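Wildlife programs should keep the dull parts

I watched Ballow again last weekend, the old series in which Diane Lachance and her crew spend a wet season looking for a swamp cat on the Tamach River. It has 10 episodes. The cat is on screen for less time than the truck repairs, and I think that is the right balance.

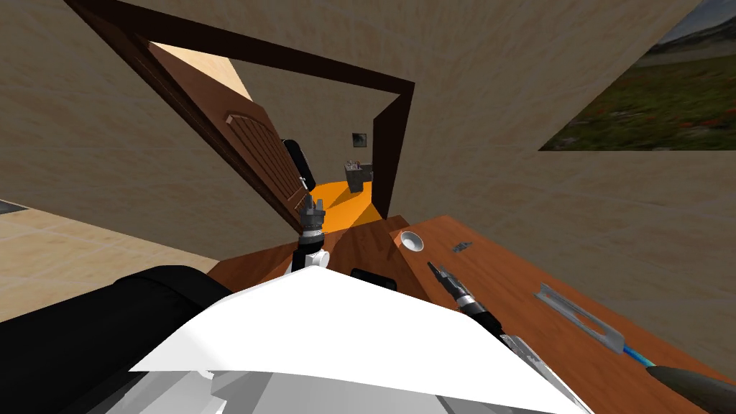
Newer series cut straight to the animal. You get music, a chase and a close-up, then the next country. Viewers come away thinking that rare animals are easy to find.

Lachance left in the canceled boats and the 85 empty traps. In episode four her guide, Chia-hao Ko, waits two days for a ferry and talks about his father's farm – the best scene in the series. I would like broadcasters to pay for that kind of patience again.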